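Print this thread | E-mail this thread | 7 replies | 2 shares

Neighborhood Safety and Crime Prevention > Property Marking and Recovery

Stolen bike recovered, police property unit wants proof of ownership

zisten_commuter wrote:
My bike was taken from a rack outside a grocery store in December. It's a Makris touring frame, gray, worth $700 when I bought it. A patrol officer recovered it with several others from a storage unit, and the property unit contacted me because my report mentioned a Tekbridge rear rack. They will not release it on that alone. The clerk asked for a serial number or "equivalent documentation."

I do not have the serial number. The shop closed and I paid part of the price in cash. What I do have is a bank record for the card portion, two photos of the bike in my hallway, and the original report with case number. Has anyone gotten property released without a serial? I'd also like to know whether the registration databases are worth the effort, or whether engraving is enough.

Reply | Report

orchard_block_captain wrote:
Yes, twice, once for myself and once helping a neighbor. Property units generally work from a release standard set by the department, and a serial is only the fastest way to meet it. Ask the clerk for the written release policy. Then ask who can approve a release on secondary evidence. In my city it was the assigned detective. The clerk at the window had no authority to do it.

Secondary evidence that worked for us:

- Dated photos showing damage or non-stock parts
- A signed statement describing marks that are not visible in any photo
- The key to a lock that was recovered with the item
- A repair invoice, even an old one

Write the statement before you view the bike. If you view it first, the description is worth much less.

Reply | Report

Nevari_tenant wrote:
I disagree with putting much weight on the statement. Mine was rejected. The detective said any description I gave could have come from the online listing the thief posted. They wanted a document created before the theft.

The OP should look for old e-mail. Shops send service reminders, and some of those include the serial. Search for the name of the shop and the word "frame."

Reply | Report

orchard_block_captain wrote:
That's a fair point if there was a public listing. Here the bike came out of a storage unit and the OP hasn't mentioned one. A statement covering things a listing would not show, such as what's under the bar tape or a date written inside the seat tube, is still useful. I would submit both.

Reply | Report

Ourania Mavromatis wrote:
I coordinated a property marking program for a tenants' association for several years, so I'll answer the second question.

Engraving and registration do different jobs. Engraving gives an officer something to find on the item. Registration gives the officer somewhere to look it up. An engraved number that leads nowhere is close to useless, and I have seen people engrave an apartment number and then move. A registered serial helps only if the serial is still legible.

Procedure I give to residents:

1. Record the serial. On most bicycles it is under the bottom bracket. Photograph it at an angle with a flashlight held to one side, so the stamping casts a shadow.

2. Choose an identifier that will not change when you move. Do not use a Social Security number. Older leaflets recommended it and they should be thrown out.

3. Mark the item in two places, one obvious and one hidden. Engrave metal. On plastic and fabric use a UV marker, and refresh it, as the ink fades with light and cleaning.

4. Do the marking at a clear table with your pens within reach and a sheet of paper for the inventory. Write each entry down before starting on the next item.
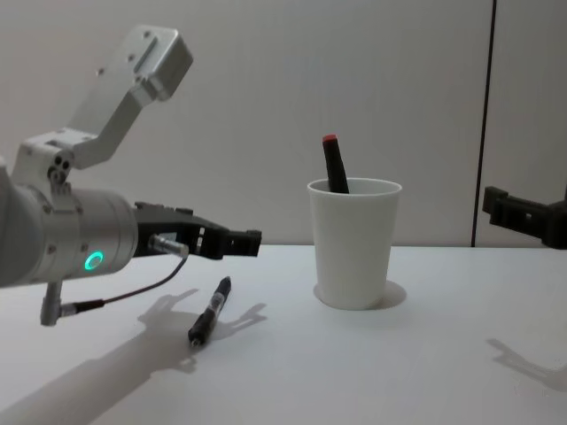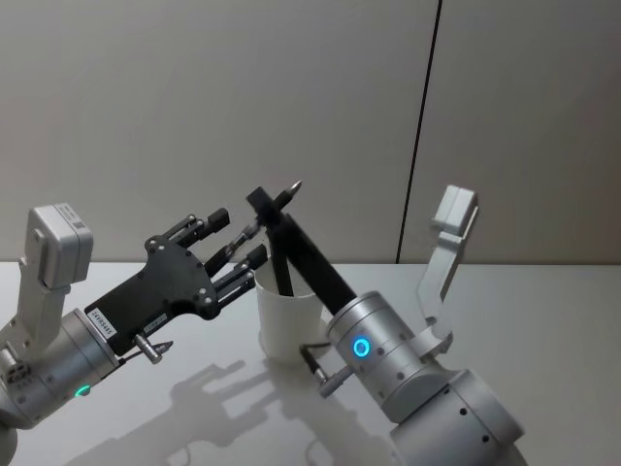 5. Enter the item in the registry your local department uses. Call the non-emergency line and ask which one that is. Registering in one they never query has little value.

6. Store the inventory somewhere other than the home. A copy kept in the desk with the laptop can leave with the laptop.

For the original question, I'd add the card statement to the package. A partial payment to a bicycle shop shows a purchase even if it doesn't identify the frame.

Reply | Report

gate_code_402 wrote:
Is UV pen worth the trouble? I marked all my tools with it and when I checked them under a lamp a year later, half the marks were gone. I've gone back to a cheap electric engraver for everything that will take it.

Reply | Report

Ourania Mavromatis wrote:
For hand tools, use the engraver. UV is for surfaces where engraving would do damage, such as camera bodies, jackets and instrument cases. Put it on an inside surface that doesn't get handled. A mark on a grip wears off quickly no matter which brand of pen you buy.

Reply | Report

zisten_commuter wrote:
Update. I asked for the written policy as suggested. It says "serial number, or two forms of corroborating evidence acceptable to the assigned investigator." The investigator accepted the bank record and a service reminder I found in old e-mail. The reminder had no serial but did list the frame size and the rack. He did not want the hallway photos. He took the signed statement for the file and said he hadn't relied on it, so you were both partly right.

There was a $50 storage fee, which I'm disputing, as the property was held as evidence for most of that time. The serial was under the bottom bracket, as described, and is now written down in two places. I still have to find out which registry they check. The clerk didn't know and gave me the non-emergency number.

Reply | Report

E-mail this thread to a friend | Print this thread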